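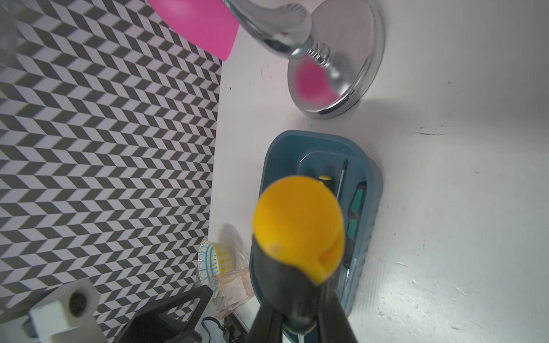
Screwdriver with a yellow-orange and black handle, white tabletop.

Zernell Alarm and Timer App: Frequently Asked Questions

Applies to version 15 and later on phones and tablets. For the desktop widget, see the separate Rolten page.

My alarm is set for 7:00 but the lock screen shows 6:59. Which one is right?

The alarm list is right. The lock screen rounds the remaining time down to the nearest minute and then works out the alarm time from that value. In the last minute before the alarm, the two can differ by one. The alarm still sounds at the time in the list.

Why does the widget show the wrong next alarm?

The widget reads a saved copy of the alarm list. The system decides when that copy is refreshed, and on most phones it does so every 15 minutes. If you edit an alarm and lock the phone right away, the old time can stay on the widget until the next refresh. Opening the app forces a refresh.

How many alarms can I save?

Up to 1000. Only the next 50 are handed to the system scheduler at any one time. The rest are queued inside the app and moved up as earlier alarms go off or are deleted. If the app is force-closed, the queue stops moving, but the alarms already handed over still sound.

Does a repeating alarm count as one?

It counts as one in the list and as one per active day in the scheduler. An alarm that repeats every weekday uses five scheduler places.

What happens when the clocks change in March?

Alarms are stored as local clock time with no offset. An alarm for 7:00 sounds at 7:00 by the new time. An alarm set inside the skipped hour sounds at the first valid minute after it. Timers are stored as a duration and are not affected.

I traveled to another time zone and my alarm went off at home time.

Check whether "Keep home time" is on under Settings, Clock, Region. With this setting on, all alarms follow the zone chosen at setup. It can also be set for a single alarm, and the single setting wins over the general one.

What does error 77 mean?

The app asked for permission to schedule exact alarms and the system refused. Open the system settings, find Zernell in the app list, and allow alarms and reminders. Then restart the app. If the error comes back after a restart, turn off battery saving for the app and try again.

Error 77 appears only on Monday.

This was reported by Védís Blöndal on the user forum and has been confirmed. It affects weekly alarms whose week is set to start on Monday in the app and on Sunday in the system. Set both to the same day. A fix is planned but has no release number yet.

Can I use my own sound file?

Yes. The file must be stored on the phone. Streamed tracks are not supported. If the file is moved or renamed, the app falls back to the default tone and marks the alarm with a gray dot.

Why is the volume lower than in the music player?

Alarm volume and media volume are separate system channels. Change alarm volume inside the app or in the system sound panel. The side buttons control media volume unless an alarm is sounding.

Does the app work with a Goh bedside display?

Yes, for display and snooze. New alarms cannot be created from the display. Pairing is done from the app under Devices. Only one display can be paired per account.

Will my alarms move to a new phone?

Use Export in Settings and open the file on the new phone. The export holds times, repeat days, labels and snooze lengths. Sound files are not included and have to be copied by hand.

Where do I report a bug?

Use Send Report in the app menu, which attaches the log. Reports in English and Spanish go to Montserrat Casado at the Certhorpe support desk. Include the phone model, the system version, and the time the alarm was expected.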